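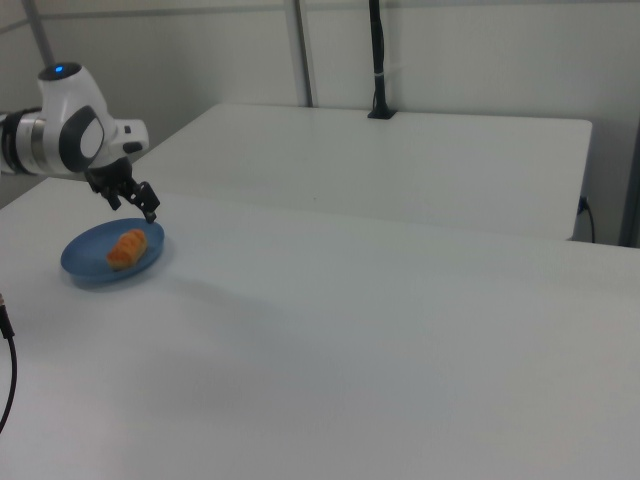
Clarness to bottle two parcels separately from this vintage

The Clarness winery in Pidusthorpe will release its upper and lower parcels as two single-vineyard wines starting with the current vintage, ending the practice of blending them into one estate red. The first bottles are scheduled to ship in June.

The decision follows a review of fermentation records by winemaker Yaneth Inga, who took over the cellar from the Villanueva family's long-serving consultant. According to Inga, the two parcels have been picked and fermented apart for several vintages and were combined only at the end of barrel aging.

"The lots were already separate in every practical sense," Inga said. "We had different pick dates, different yeast populations and different pressing decisions. The blend was a commercial choice, and it made sense when the volumes were smaller."

The upper parcel, known as Weretti, lies on thin limestone over fractured marl and faces southeast. Berries are small, skins are thick, and the must usually comes in with higher acidity and a lower pH than fruit from the rest of the estate. The lower parcel has deeper clay with better water retention, and it ripens later in most years. It will be sold under the Clarness name alone.

Production of the Weretti bottling is set at 2,009 bottles. The lower parcel will yield 3,000. Both figures are for standard bottles; a handful of magnums will be held back for the winery's library and will not be offered for sale.

Winemaking differs in a few respects. Weretti is fermented in open-top concrete with a portion of whole clusters, punched down by hand during the active phase and then left on the skins under a closed lid. The lower parcel is fully destemmed and fermented in stainless steel with short pump-overs. Both wines finish malolactic conversion in used oak and are racked once before bottling. No new barrels were bought for the vintage.

Aging has also been changed. The old estate blend was bottled after 15 months in wood, and that schedule is retained for the lower parcel. Weretti will be moved to a large neutral cask for the last part of its aging. Inga said the smaller barrels were adding more tannin than the wine could absorb — a problem she traced to the whole-cluster fraction and not to the age of the wood. The wines are bottled unfined, with a coarse filtration for the lower parcel only.

Sulfur additions are made after malolactic conversion and again at bottling. The winery does not add tartaric acid to either wine.

The estate blend will not be made this year. Stock from the two previous vintages remains available from the cellar door and from the importer, and its price is unchanged. Prices for the new bottlings have not been set, although the winery has told its mailing list customers to expect Weretti to cost more than the old blend and the lower parcel to cost slightly less.

Allocation will go first to existing customers, with a limit of six bottles of Weretti per account. Restaurants can order either wine by the case through the importer. Orders open on a Monday, and the winery will confirm the date by email once the labels are approved.

Barrel samples of both wines can be tasted at the winery by appointment. Visits are held in the afternoon, outside the racking period.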